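Durnmont Snack Sort - gripper and camera comparison data

README, last touched in February

G'day, and thanks for grabbing the data. I put this set together to compare two finger shapes and three camera placements on our two-arm rig at Drindgate. The job is sorting wrapped snack bars into bins, which sounds like a doddle until a shiny wrapper slides out of your grip for the fifth time in a row.

What's in it

There are 288 episodes and 408 short calibration clips, the lot recorded through the Kodora controller. Every episode folder holds joint states, gripper commands, one video per camera and a notes file. Bożena Piątek wrote the loader and has been very patient with my folder names.

Camera C is the odd one out. It has no trouble with timing, but the picture can be pretty much all colour and no detail, so check a few stills before you train on it.
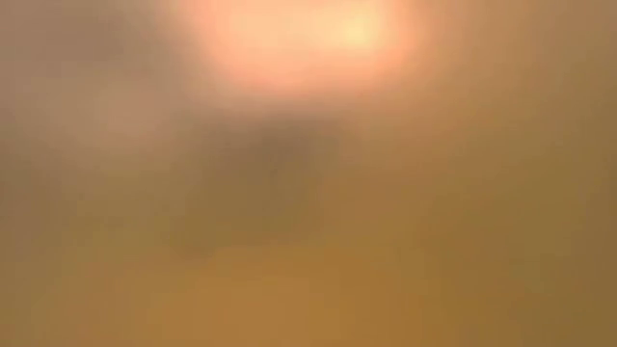 Camera C: orange-brown blur with a bright glow at the top

I've left those clips in. If you'd like to skip them, set use_cam_c to false in the loader config. Cameras A and B carry most of my results anyway - A is my favourite by a mile.

The fingers

Both arms run the pointed Rostami fingers in the episodes tagged "point". I was dead keen on the wide pads at first (they felt so secure in my hand!), but the pointed pair gets under the crimped end of a wrapper much more neatly, and that's where I'd start.

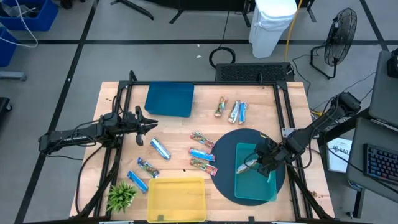 Right gripper lowered over the green bin, left gripper open

Watch the cable loops if you copy our layout. They hang near the wrists and can hide a bar from an overhead view, so the object labels have an "occluded" flag. There are 2,477 flagged frames. I did those by hand over far too many cups of tea, so please tell me if you spot a wrong one.

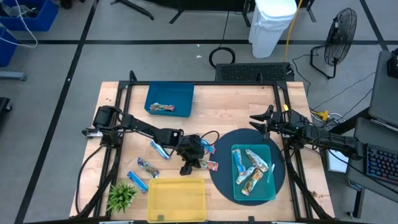 Page 3

Bin labels go by colour: green, blue and yellow. A bar counts as binned in the labels once the fingers have let go of it, even if it's leaning on another bar. The plant is labelled "ignore".

Known niggles: left and right are swapped in a few of the older notes files, and the gripper width is logged in metres while everything else about the fingers is in millimetres. I'll fix both in the next upload.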